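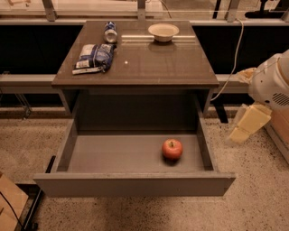
Storage furniture with one wide drawer is an old layout, and Yaowalak Nuchit has spent most of her working life on it. She runs product development at Stesix, a small furniture maker in Dastville, and she is responsible for the Klinhom, a low cabinet with a flat top and a single full-width drawer. We spoke at the company's workshop on Mar 16, 2023.

The drawer is the part customers ask about first. Nuchit prefers to begin with the top.

"People buy a drawer unit and then use the top," she says. "Cans, snack bags, a bowl, the mail. The drawer gets opened when the top is full. So the top has to be specified as a work surface."

The Klinhom's top is smooth with a slight gloss. An earlier version, the Tuleo, had a matte coating that was dropped in December after a wear test of 300 wiping cycles left visible tracks. The glossier finish wipes clean faster but shows reflections, and a lamp or window behind the cabinet will put a band of light across it. Nuchit regards this as acceptable. "Matte hides the light and keeps the grease. You choose one."

The front edge of the top is thin and runs over the drawer opening. A thicker edge was tried and rejected. It made the cabinet look heavy and took height from the opening, and a bowl that stood comfortably on top would no longer go in underneath.

The drawer itself is a plain open box. No dividers are supplied. Nuchit was asked for them repeatedly and declined each time.

"A divider assumes I know what you own," she says. "Round things are the real test. Put one apple in a wide drawer, close it at normal speed, open it again. If it has hit the back, the slide is too fast at the end of its travel."

The workshop still runs that test with fruit. A wooden ball was used for a while, but it was too regular and rolled in straight lines. Each slide design is cycled 1394 times, with the fruit replaced when it bruises. Of the last 74 cabinets checked before shipping, two were sent back for slide adjustment.

Full extension was the other requirement. With a drawer that stops short, whatever sits at the rear is in shadow and tends to stay there for months. Full travel brings more of it forward, although Nuchit concedes that a deep drawer under a solid top will always be dark at the back — her advice is to keep flat items there and leave the front for what is used daily.

On tidying she has few opinions. Empty cans and bags should leave the top before anything else is moved, then the bowl, then the surface can be wiped in one pass from back to front. Fruit keeps better in the bowl than in the drawer.

"But I have seen a lot of drawers," she says. "There is usually something in there that belongs in the bowl."

The Klinhom is sold assembled, in one width. A narrower version is being drawn up, and Nuchit expects to start cycling its slides once the new test bench is in place.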